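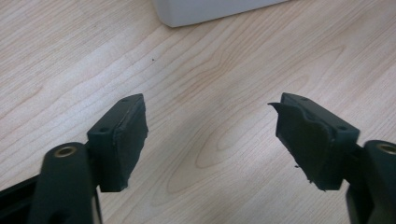

Search this site Enter keywords Go

Sernska Neighbourhood Learning Centre
Progress report to the Statby Community Fund
September 4, 2018

1. Purpose of this report

This report covers the first half of the evening literacy program supported under the current funding agreement. It sets out enrolment, delivery and spending to the end of August, and the changes we ask the Fund to approve.

2. Enrolment and attendance

The program opened in May with two classes. Demand was higher in the beginners' class than we had planned for, and a waiting list of 10 people was in place by the end of the first month. Eight of these have now been offered places. The remaining two asked to be held over until the summer term because of shift work.

Attendance fell during the school holidays. Learners who missed sessions were sent reading packs by post and were telephoned the following week.

3. Delivery

Classes are held at the Clonik Street centre. The intermediate group has moved to the later time slot, which suits learners coming from the cannery. A Vietnamese-language enrolment guide was prepared with the Đào Cultural Association and 300 copies were printed. Most have been handed out through the library and the health clinic.

The planned family reading afternoon did not go ahead. The hall was double booked and no other date could be agreed with the school. We now propose to hold it in the summer term.

4. Spending

Tutor wages and room hire are in line with the approved budget. Printing is over budget owing to the second run of the guide. Travel is under budget and we seek approval to move the unspent amount to printing. No additional funds are requested.

5. Matters for the Fund's decision

The Centre asks the Fund to:
- approve the transfer from travel to printing
- note the new timing of the family reading afternoon
- confirm the due date for the final report, as the agreement and the covering letter differ on this point.

Audited figures will be supplied with the final report.

Shares 2
Comments 0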